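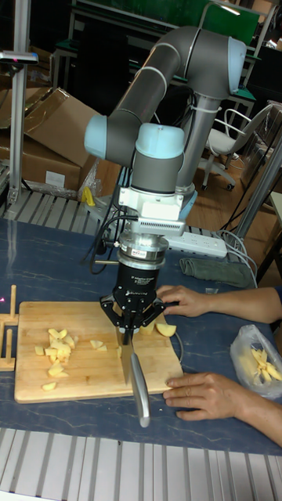 The Piltatura cell is a single-arm cutting station at the Viderham workshop, used for slicing and dicing firm produce on a wooden board. It consists of one jointed arm, a force-torque sensor, a black multi-fingered gripper, a kitchen knife, and a person. The person is not listed in the parts inventory, an oversight that has survived every revision of it.

Setup

The arm is bolted to the table behind the board, so that it reaches forward and down over the work. The end-of-arm stack is assembled from the wrist outward: mounting bracket, sensor, gripper, blade. Screws are tightened in a cross pattern and then checked again after the first hour of cutting. Cables are left with a generous loop below the wrist, a lesson learned in March, when a shorter and much tidier arrangement pulled itself out of its connector on the first full turn.

The sensor is zeroed with the gripper closed on the knife and the blade clear of the board. Zeroing it with the blade resting on wood produces a robot that believes the board weighs nothing, and behaves accordingly. The Rusu routine, named for the workshop's older cell on which it was first used, repeats the reading six times and throws out the lot if any one of them disagrees.

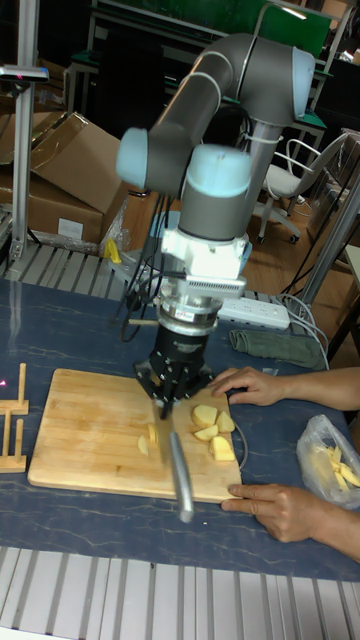 Board height is set next. The blade is lowered at a crawl until the sensor registers contact, and that height is stored as the floor for every stroke. It must be taken again whenever the board is swapped, turned over or washed. Wood swells, and the controller has no opinion on the matter.

Gripping the knife

The knife is held upright with the fingers closed near the base of the blade, leaving the handle free to angle down toward the front of the table. Kitchen knives were designed for a hand and offer a gripper very little to hold on to. Early trials at Plekovska, where the cell was first built, used a molded sleeve over the handle. It worked well until it met potato starch.

Cleavers are also used. The broad blade is easier to line up by eye, but its weight shifts the sensor reading, so the cell must be zeroed again after each change of knife. The change itself is a two-handed job and is done with the arm stopped. Operators are asked to support the knife before opening the gripper - a sequence that looks obvious in print.

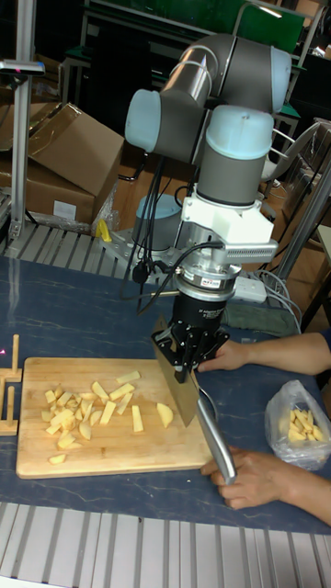

Once the new blade is seated, it is checked for play by pressing lightly on the flat. Any movement means the fingers are opened and the job is started over. A blade that is slightly crooked at rest will be very crooked by the end of a potato.

Routine care

Starch is the main enemy. It dries to a fine glue in the finger hinges, and the gripper then opens in two stages, with a thoughtful pause between them. The fingers are wiped down at the end of every session and cleaned properly after 700 strokes. The sensor is never rinsed. The log records 1184 strokes between one pair of cleanings, and a short remark beside the figure that has since been crossed out.

Apples leave less residue than potatoes but brown quickly, and the juice finds its way under the board.

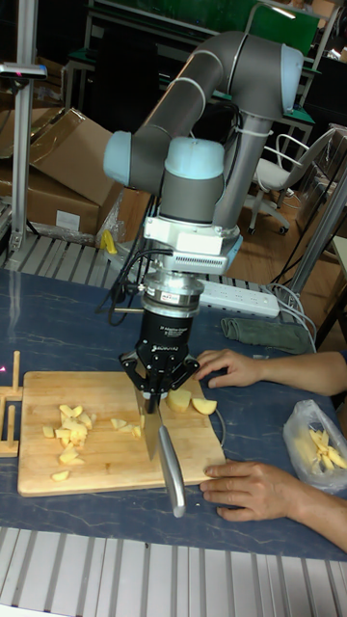 The knife held upright over diced and sliced potato, with one hand steadying the corner of the board.

Known faults

Fault 181, "unexpected contact," is the most common. It usually means that a piece of potato has lodged under the board and raised one corner. Lifting the board, wiping the table and taking the height again clears it. Restarting the controller also clears it, for one stroke.

Drift in the downward force reading is normally traced to a cable rubbing against the bracket. Replacing the sensor has been tried, at some expense, with identical results.

Last revised 16 Sep 2020.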